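3 旧机箱里的灰：我们怎么把“修一修再用”这件事问清楚

阅读时间：9 分钟　分享 4　评论 2 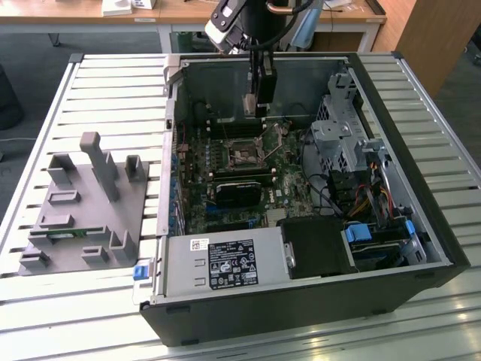 先交代一下我为什么对灰这么上心。写这篇论文之前，我一直以为大家把台式机淘汰掉，多半是嫌它慢。后来在Peltley做访谈，一位受访者跟我讲了半个小时，从头到尾没提过一次速度，讲的全是声音：夏天一到，风扇呜呜地转，隔着一道门都听得见，孩子写作业嫌吵，于是机器先挪到阳台，再挪到储物间，最后就没有再插过电。我当时在笔记本上画了个大圈，旁边写了一个字：“吵”。本节其实就是顺着这个圈往下写的。

3.1 问卷和访谈

我们的问卷从Peltley的居民里收了400份，剔掉没填完的、前后矛盾的（有人说家里没有电脑，后面又详细写了怎么给它换硬盘，我挺想认识这位），剩下215份进入分析。问卷是六月发的，这一点得说清楚，天热的时候大家对散热和噪声的抱怨肯定比冬天多，读后面的结果时请把这个季节因素放在心上。

访谈部分是半结构式的，每次最长到2小时，地点由受访者挑。多数人选在自己家里，这对我们是好事，聊着聊着人家就会起身去把那台旧机器搬出来给我看。我原先准备的提纲到这时候基本就用不上了。一台搁置很久的电脑摆在饭桌上，主人会自己开始讲：哪年买的，谁帮忙挑的，里面存着什么照片，为什么一直没舍得扔。

编码是我和Toon Van Beek分头做的，先各编各的，再坐下来对。他偏爱粗一点的类目，我恨不得给每种犹豫都单独起个名字，所以头一轮对下来，我的编码本比他的厚出一大截。最后保留了4个大类：性能、声音与发热、安放空间、情感牵连。坦白讲，第四类是我坚持要留的，Toon起初觉得它太松，后来读完访谈转写稿，他自己往里面塞的段落比我还多。

3.2 “坏了”是什么意思

问卷里有一道题问机器目前的状态，选项是“正常”“部分损坏”“坏了”。这道题设计得不好，我认。访谈时我追问选了“坏了”的人，得到的回答五花八门：有的是按了电源没反应，有的是能开机但过一会儿自己关掉，还有一位说的“坏了”是键盘上的回车键不灵，主机什么毛病也没有。

所以在讨论维修意愿的时候，我更愿意把“坏了”当成一种态度来读。人一旦对一台机器说出这两个字，它在家里的位置就变了，从桌上到桌下，从桌下到柜子里。我们在转写稿里反复看到这个搬家的过程，而且很少有人记得是哪一天搬的。文献里常把淘汰写成一个决定，可我手头的材料里，它更像一连串小小的拖延（我自己书房角落里也有一台，就不细说了）。

3.3 拆开看看

比较让我意外的是，有没有亲手打开过机箱，跟后面愿不愿意修，关系相当密切。打开过的人谈起维修口气轻松得多，哪怕他当初打开只是为了擦灰。没打开过的人则常常把机箱想成一个整体，要么好，要么换。我给几位受访者看过图1，请他们说说看到了什么。熟悉的人一眼就去找插槽，说内存在这儿，显卡在那儿；不熟悉的人说的第一句话往往是“原来里面是这样的”。

图1　侧板取下后平放的台式机机箱。可见绿色主板、裸露的CPU插座（未装散热器）、两组黑色内存插槽，以及下方的一块小显卡。

当然，这里的因果方向我不敢打包票。也可能是本来就爱动手的人才会去开机箱，我们的数据分不开这两种解释。Toon建议做一次小规模的跟踪，让没开过机箱的人先开一次再答一遍问卷，我觉得这主意很好，只是这一轮来不及了，留到后续研究里去。

还有螺丝的问题！我得替受访者抱怨两句。好几个人提到，他们不是不敢拆，是家里找不到合适的螺丝刀，借了一把回来又发现刀头太短，够不着。这种障碍在问卷里根本显不出来，谁会在“您为什么没有维修”下面填“螺丝刀太短”呢？可它确实让一台机器又在柜子里多待了一年。

3.4 维修点的账

Peltley有两家大家常提起的维修点，Janjua和Flallolness，受访者对它们的印象差别很大。Janjua收费先报价，贵一点，但说得明白；Flallolness便宜，不过要等，等多久看老板心情。有意思的是，抱怨Flallolness的人很多还是会再去，理由是老板会当着你的面把问题讲一遍，讲到你点头为止。我把这类回答归到“声音与发热”显然不合适，归到“性能”也不对，最后另设了一个附注，放在附录里。

价格敏感度方面，我们没有观察到特别整齐的规律。收入高的人并不更爱修，收入低的人也不一定更爱修。真正常被提起的是时间：把一台主机搬下楼，放进车里，再搬进店里，再等电话，再搬回来。有位受访者说，要是Janjua肯上门，他当天就把家里那台修了。我问他有没有打过电话问问，他想了想，说没有。

至于二手平台Groradeo，我们原本打算单列一节，后来发现提到它的人大多只是看过，挂上去卖的极少。原因很朴素：不知道该怎么清空硬盘，又怕清不干净。数据焦虑在这批访谈里出现得非常频繁，连打算捐给亲戚的人也会犹豫。我觉得这一条值得有人专门去做，我们的问卷只问了一道题，撑不起什么结论。

3.5 这部分的局限

样本来自一个城区，愿意让我进门的人大概本来就对旧东西比较有感情，这个偏差我躲不掉。另外，访谈全由我一个人做，我这个人话多，听转写录音时好几次想让自己闭嘴。有几段材料里，受访者的用词明显是跟着我走的，我先说了“舍不得”，他才说“舍不得”。这些段落在编码时都做了标记，第4节的分析里没有使用。

相关条目
・柜子里的第二台：家庭闲置电子产品的安放方式
・噪声与日常：一份关于风扇声的访谈札记
・Peltley维修点走访记录
・清空硬盘之前：居民的数据顾虑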